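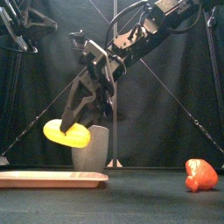
Kaede Ogura
Sorting out the play kitchen food this week. Posting as I go in case it helps anyone else with a big mixed box of the stuff.

Kaede Ogura
First pass is by color. Yellow is the smallest group by far, mostly corn and bananas. Red takes up the most room because everyone who donates play food donates tomatoes.

Kaede Ogura
Shallow trays work better than deep bins for this. In a deep bin the small pieces go to the bottom and you end up dumping the whole thing out to find an egg.

Kaede Ogura
Second pass is by meal. Breakfast, lunch, dinner, and a tray for whatever is left. Corn went with dinner. I had it in lunch at first and moved it.

Kaede Ogura
Cleaning: dish soap, warm water, soft brush for anything with a texture. Corn needs the brush. Dry on a towel overnight. Don't put the hollow pieces in the dishwasher, they fill up and drip for days. I did that in February and had to throw out 2 pears.

Kaede Ogura
Someone asked about labels. I put a drawing on the end of each tray and the word under it. Masking tape holds fine and peels off when the sets change.

Kaede Ogura
The Furnau set is done and goes back on the shelf tomorrow. The Brakstead set is next. It has a lot of bread.

Kaede Ogura
Still missing the lid to the small soup pot. If you borrowed the Furnau set last month, please check your toy box.

Kaede Ogura
Lid found. It was in with the plates.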